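Gerkeneo 手术机器人工作间 开台前后检查表（附填表人意见）

适用房间：三号手术间及隔壁器械准备间
设备：Gerkeneo 主控台、床旁臂车、影像台车；Sitimance 器械追踪系统；Dolan 低温灭菌柜
检查日期：2018年4月21日，星期六
检查人：Aisling Corrigan（手术室护理组，自动化推进联络人）
检查性质：季度自查，含岗位变化访谈
结果写法：合格 / 待改 / 不合格 / 不适用

填表前的几句话

这张表去年还只有两页，全是设备项。今年我把“人”的部分加了进去，一下子长了好多，请各位多担待！机器人进三号间以后，变得最多的其实是我们这些站在旁边的人：谁站哪儿，谁先开口，谁来数针，谁半夜被电话叫起来问报警代码。这些事以前不在检查表里，可它们每天都在发生。我自己是真喜欢这套东西，所以更想把毛病写清楚。意见栏请随便写，写错别字也没关系，写长了我来誊。

第一部分 房间与电源

1.1 主控台、臂车、影像台车各用独立墙面插座，未经接线板转接。
结果：合格。
意见：影像台车那个插座以前常被保温箱占着，现在贴了蓝色胶带，效果很好，这一季没再发生。胶带边角有点卷，换新的时候请连底下的胶一起擦掉，不然插座面板黏手。

1.2 备用电池指示正常，断电后臂车能保持位置。
结果：合格。
意见：和工程组一起做的断电演练，臂稳稳停在原位，主控台给出提示音。第一次参加的两位同事说声音比想象的小。房间里吸引器一开就更听不清，建议工程组问问能不能调高一档。

1.3 地面线缆走向与标线一致，巡回通道未被占用。
结果：待改。
意见：脚踏线又跑到标线外面去了。主刀换人以后会把脚踏往自己习惯的位置拉，线就跟着走。我们讨论下来，打算在主控台下面加一个固定夹，夹子已经申请，还没到货。到货以前，由巡回护士在主刀落座后看一眼。

1.4 臂车停靠位与手术床之间留足抢救通道。
结果：合格。
意见：麻醉组提了一条很好的意见：臂车从病人左侧进来的术式，麻醉机要往后挪，挪完以后回路管会绷得很紧。他们自己换了长一些的回路，已经记进术式卡片。

第二部分 臂车与无菌罩

2.1 无菌罩完整，卡扣全部到位，无拉扯。
结果：合格。
意见：套罩子这件事，刚开始两个人一起套还手忙脚乱，现在洗手护士一个人带一个巡回就能顺顺当当套完，动作漂亮极了。新来的同事请先在练习臂上套熟，再上台。练习臂放在准备间最里面，用完请把旧罩子叠好放回抽屉，还能练好几次。

2.2 各关节自检通过，无异响。
结果：合格，附说明。
意见：二号臂在自检转到最外侧时有一声轻响，工程组听过，说是罩子内侧的塑料片碰到外壳，与关节无关。我把这句话原样写在这里，免得下次换一个人听见又停下来打电话。但如果响声换了地方或者变大，照样停，照样打电话，没有人会怪你。

2.3 术中臂间碰撞报警能被全部在场人员听到。
结果：待改。
意见：同1.2，声音偏小。另外，床旁助手反映，报警来的时候他们的第一反应是看屏幕，而主刀的头埋在主控台里，看不到他们的手势。口头约定已经有了：床旁先说“停”，再说哪条臂，最后说往哪边让。“停”字要单独喊，后面不要连着别的话。

2.4 紧急脱离演练完成，全员知道解锁扳手位置。
结果：合格。
意见：扳手在影像台车右侧挂钩上，红柄。这次演练的用时是3分钟，包括撤器械、松臂、推开臂车，到外科医生能站到床边为止。大家练完都出了汗，也都挺兴奋的，有人当场要求再来一遍。那就再来一遍！第二遍我没掐表，光顾着看人怎么走位了。走位图重新画过，贴在门内侧。

第三部分 器械

3.1 每把器械术前做外观检查：轴杆、腕部、钳口、销钉。
结果：合格。
意见：请在放大灯下看，肉眼看不出腕部小销的松动。轴杆上有划痕的，先用指腹轻轻过一遍，摸得出来的就单独放，不要上台。

3.2 器械剩余使用次数与追踪系统一致。
结果：待改。
意见：Sitimance 里查到11把器械的剩余次数和主控台读数对不上。原因找到了：晚上急诊用过的器械，回收时没扫码，直接进了清洗。这不是哪一个人的疏忽，夜班只有一个人，扫码枪又放在走廊另一头。扫码枪已经请人移到回收窗口旁边，下季度再看。

3.3 钳口开合顺畅，对合整齐。
结果：合格。
意见：持针类器械的钳口内侧容易藏线头，刷的时候要张开刷，不能合着冲一冲就算。清洗间的同事专门剪了细毛刷来配这个尺寸，好用，已经请采购照着样子买。

3.4 镜头白平衡、对焦、除雾检查完成。
结果：合格。
意见：镜头预热这一步以前总有人跳过，现在准备间的保温杯常备，顺手就做了。主刀们都说头几分钟的画面比以前清楚，不用反复撤出来擦。

第四部分 缝合与打结阶段

4.1 缝合开始前，床旁助手与主刀口头确认针线型号和线长。
结果：合格。
意见：线剪多长，最早每位主刀说法都不一样，现在统一写在术式卡片上。太长了在里面绕，太短了结打不成，还要重新进一根，白白多数一次针。

4.2 进针、出针各报一次，洗手护士复述。
结果：合格。
意见：这一条是我最想表扬的。以前开放手术，针在谁手里一抬头就知道；现在主刀坐在几步以外，针进了套管以后只能靠屏幕和嘴。所以“针进”“针出”必须出声，必须有人接。连续观察了几台，没有漏报的。

4.3 打结过程中，屏幕前至少有一人全程看着针的位置。
结果：合格，建议继续保留。
意见：主刀的注意力在器械尖端和线上，针放在旁边时要有另一双眼睛盯着。我们把这个任务给了洗手护士，床旁助手作后备。有同事担心这样太累，一台下来眼睛发酸，所以加了一条：长台中途可以换人看，换的时候要说“针我来看”，前一位听见了才能移开视线。 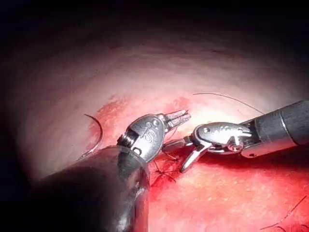 4.4 主刀拉线时以视觉判断张力，新学员先完成离体练习。
结果：合格。
意见：我们这套系统没有手感反馈，线拉到什么程度全凭看。几位年资高的医生起初很不习惯，说像戴着厚手套在系鞋带。练了一阵以后，他们反过来教年轻人怎么看组织的形变、怎么看线的走势，讲得特别细。这是我没料到的好事：从前手上的功夫很难讲出来，现在大家对着同一块屏幕，可以停下来一句一句地讲，护士也听得懂，学员也敢问。

4.5 剪线后短线头、余线取出并核对。
结果：待改。
意见：余线取出有人报，有人不报。针有针盒，线没有去处，常常粘在纱布上就跟着走了。试用一块深浅对比明显的小垫子专门放余线，先在三号间试。

4.6 关闭前针、纱布、器械清点一致。
结果：合格。
意见：清点单上多了“臂上器械已撤”一栏，要先撤后点。上次有人提议用系统自动计数，我赞成试，但人工点数一遍都不能少。

第五部分 清洗与灭菌

5.1 器械离台后及时冲洗腔道，冲洗口全部冲到。
结果：合格。
意见：冲洗口的位置图塑封以后挂在水槽上方，水溅上去也不怕。图是清洗间自己画的，比说明书好认。

5.2 灭菌柜装载不超量，器械之间不叠压。
结果：待改。
意见：Dolan 灭菌柜在连台日很紧张，有两次看到盒子竖着塞。大家都想赶下一台，可以理解，但竖着放不行。排班的同事同意把机器人手术隔开排，中间插一台别的术式，给灭菌柜留出时间。

5.3 灭菌记录可追溯到病人与手术间。
结果：合格。
意见：这里自动化帮了大忙！以前手写登记本，一到月底就有人翻本子翻到天黑。现在一扫就出来。清洗间原来专管登记的那位同事，腾出手来带新人做腔道检查，她自己说比抄号码有意思多了。

第六部分 人员与岗位变化

6.1 每个岗位有书面的新职责说明，本人看过并签字。
结果：待改。
意见：护理和清洗间都签了，麻醉组的说明还在改。他们希望写明臂车对接期间不得调整床位，必须先脱离再动床。这一条务必写进去，字号写大些。

6.2 培训时数达标，有实操记录。
结果：合格。
意见：每位床旁助手的上岗要求是40小时，模拟和跟台合计。本次抽查的记录都齐。Allaleck 培训室周末也开着，预约本挂在门上，最近模拟器的时段很抢手，请用不上的人提前划掉自己的名字。

6.3 床旁助手的人体工学：站位、脚凳、显示屏高度。
结果：待改。
意见：主刀坐下来了，腰和脖子舒服了，大家都替他们高兴。可床旁助手还站着，而且要侧着身子绕开机械臂，肩膀受罪。个子矮的同事踩脚凳，脚凳一滑就很危险。防滑脚凳先换，副屏支架往下调一格，今天已经试过，看着顺眼多了。

6.4 传统技能保持：每位护士每季度至少参加开放手术配合。
结果：合格。
意见：这条是护士们自己要求加的。中转开放的时候没有时间翻书，器械名字和传递手法要在手上。我举双手赞成。

6.5 意见渠道畅通，提出的问题有回音。
结果：合格。
意见：从装机到现在，意见箱和群里一共收到400条意见，我一条条看过。抱怨最多的是线缆和排班，夸得最多的是屏幕：整个房间的人第一次看到同样的东西。有位在这里干了很多年的巡回护士写道，以前她只看得到医生的后背，现在她知道手术做到哪一步了，该准备什么不用等人喊。看完这条我高兴了一整天。

6.6 有无因自动化引起的岗位减少或工时变化。
结果：不适用（如实记录）。
意见：没有人离岗。准备时间比以前长，早班要提早到，这是实打实的变化，已经请排班的同事把提早的时间算进工时，不能靠大家自觉奉献。收台也慢一些，擦臂、收线、推车归位，晚班的同事抱怨得有道理。下季度请把收台时间单列一项来记。

第七部分 待改项汇总与负责人

1.3 脚踏线固定夹：工程组，到货即装。
2.3 报警音量（含1.2）：工程组联系厂方，回复后贴在意见栏。
3.2 回收扫码：清洗间与夜班，下季度复查。
4.5 余线垫：三号间洗手护士试用，请记下好不好用，不好用也要写。
5.2 灭菌柜装载：清洗间，配合新排班。
6.1 麻醉组职责说明：麻醉组，四月内定稿。
6.3 防滑脚凳和副屏支架：护理组，脚凳未到以前，旧脚凳请先检查四个胶脚。

补充意见（手写部分誊录）

“门内侧的走位图贴得太高，臂车推过来就挡住了，能不能往门把手那边挪。”已挪。

“模拟器的左脚踏有点松。”已报修，先用右边那台。

“希望床旁助手也能上主控台坐一次，哪怕只夹夹橡皮圈，坐过以后就知道主刀看不到什么。”这个主意太好了，我去跟培训室约时间，想来的在预约本后面写名字，清洗间的同事也欢迎！

检查人签名：Aisling Corrigan
复核人签名：
下次自查请沿用本表，新加的条目写在对应部分末尾，编号往下接。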